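Caderno da bancada, fevereiro
Tema: dobrar e separar roupa. Continuação da entrada sobre a loiça.

Começámos às nove e pouco. Retomo a pergunta que ficou na última página: isto já serve para alguma coisa em casa, ou continuamos a pagar para ver uma máquina fazer devagar o que uma pessoa faz a pensar noutra coisa? Digo já que não mudei de ideias, mas tentei escrever os resultados antes de escrever a opinião, e quem não concordar que ponha nota à margem, como de costume.

O que estava planeado para a semana:
- pegar numa peça isolada, estendida, e dobrar ao meio
- pegar numa peça amarrotada e estendê-la
- separar ganga de algodão claro
- repetir a dobra com o programa da Druleck e com o nosso, sem mexer nos parâmetros entre um e outro

A Druleck mandou a versão nova do programa de dobra com uma folha de apresentação muito bonita. Na folha, toda a roupa chega à mesa já estendida. Gostava de conhecer a casa onde a roupa sai da máquina assim. Fizemos o ensaio como eles pedem e depois fizemos como a roupa vem de facto do cesto, e são dois mundos.

Peça estendida, pano liso: 40 tentativas, o programa da Druleck dobrou bem a maior parte, com as pontas mais ou menos a bater certo. Não fiz a percentagem porque não chegámos a acordo sobre o que é uma dobra aceitável. Para mim uma ponta descaída dois dedos não é aceitável, para a Ekden (que fez o protocolo) é. Fica a divergência registada.

Peça amarrotada: fraco. O programa procura um canto, e num monte de tecido há uma data de coisas que parecem cantos e são só vincos. Agarra o vinco, levanta, a peça vem toda atrás em saca, pousa, volta a procurar. Numa das séries fez isto sete vezes seguidas e eu desliguei. Uma criança pega pela bainha e sacode. O sacudir, aliás, não está em programa nenhum dos que experimentámos, e desconfio que é metade do trabalho.

Ganga: o peso ajuda e estraga. Ajuda na mesa, onde a peça fica quieta enquanto se puxa um lado. Estraga no ar, quando as garras seguram por uma bainha grossa e o resto faz alavanca. Com pano leve o problema é o inverso, qualquer toque desloca o que já estava alinhado.

Sobre as garras. O revestimento preto está gasto e numa delas já rasgou junto à ponta, vê-se o interior mais claro, esfiapado. Isto importa mais do que parece. Uma superfície rasgada prende fio, e fio preso quer dizer que a peça não larga quando a garra abre. Não tenho prova de que seja essa a causa dos maus pousos, mas enquanto não trocarmos o revestimento não acredito em nenhuma comparação fina entre programas. A Halilović vende o material em rolo e cola-se à mão. Encomendar 2 rolos, um fica de reserva.
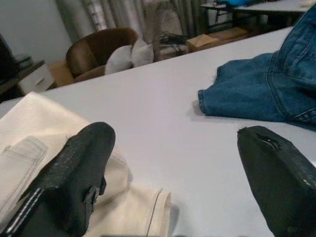 Página alterada pela última vez em fevereiro, às 18h40

O pano cru é o mais ingrato do lote. Tem uma bainha que enrola para cima, com a linha de costura a acompanhar, e o detetor de bordos adora a sombra desse rolo. Marca a bainha como limite da peça, e às vezes é, e às vezes há outra camada por baixo que sai para o lado e que ele ignora. Quando o dedo da garra carrega em cima do tecido fazem-se vincos novos à volta da base e a leitura seguinte já parte de uma forma diferente. Ou seja, a máquina suja os próprios dados enquanto trabalha. Já tinha escrito isto a propósito das toalhas e mantenho.

Experimentei baixar a força de contacto para metade. Menos vincos, mais escorregadelas. Voltei ao valor anterior.

Separação ganga / claro: aqui tenho de ser justo, correu bem. O azul contra a mesa branca não engana o classificador, e o algodão claro, que eu esperava ver confundido com a própria mesa, falhou menos do que eu tinha apostado. Perdi o café. Mas separar duas peças de cores tão diferentes numa mesa branca com luz suave está longe de ser uma tarefa doméstica. Em casa há meias pretas, meias azul-escuras, uma t-shirt do avesso dentro de uma camisola, e a luz é a que houver. Antes de alguém escrever "separa roupa" no relatório, peço que se escreva também em que mesa e com que peças.

Tempos. Não vou pôr a tabela toda, está na pasta comum. O que conta: a dobra simples leva cerca de 500 segundos quando se inclui a procura do canto a partir do monte. A folha da Druleck só conta a partir do momento em que a peça está estendida, e por isso o número deles é muito mais simpático. Não é mentira, é uma escolha de onde se começa a contar. Cronometrei-me a fazer o mesmo e tive vergonha de apontar a diferença, portanto não apontei.

Argumento que me deram ao almoço: não interessa a velocidade, a máquina pode dobrar de noite, enquanto a casa dorme. Aceito para a velocidade. Não aceito para a vigilância. Esta semana não houve uma única série longa sem intervenção nossa, nem que fosse para empurrar uma peça que estava a cair da mesa. Se tem de haver uma pessoa acordada ao lado, mais vale que essa pessoa dobre as calças.

Outro argumento, este da Grikia, que nos emprestou o módulo de planeamento: com mais demonstrações isto resolve-se. Talvez. Com a loiça disseram o mesmo, e os pratos melhoraram, e os copos nem por isso. A minha impressão é que mais demonstrações resolvem os casos parecidos com as demonstrações. Roupa amarrotada quase nunca é parecida com roupa amarrotada. Mas admito que é impressão, e o ensaio que a podia desmentir é barato: dobrar o conjunto de demonstrações só com montes, nada estendido, e repetir a série. Fica na lista.

Uma nota para a oficina, já que perguntaram se isto se aproveita para arrumar panos e luvas ao fim do turno. Para luvas, não contem. Para panos lisos todos iguais, postos na mesa um a um, talvez, e nesse caso pergunto se não sai mais em conta um caixote e atirar os panos lá para dentro, que é o que se faz agora sem queixas de ninguém.

Por fazer:
- trocar o revestimento das duas garras antes de qualquer nova comparação
- combinar com a Ekden o critério de dobra aceitável, por escrito, com medida
- contar o tempo sempre desde o monte
- série só com peças amarrotadas
- experimentar uma mesa que não seja branca
- ver se o módulo da Grikia deixa programar um sacudir, mesmo tosco
- responder à Druleck (sem adjetivos, já me pediram)

Dúvida em aberto, para quem ler: quando a garra larga mal, é o fio preso no rasgão ou é a abertura que está curta? Abri um pouco mais no fim da tarde e pareceu-me melhor, mas foram poucas tentativas e eu já estava cansado. Quem pegar nisto amanhã de manhã que comece por aí, com a abertura antiga primeiro, e aponte as duas.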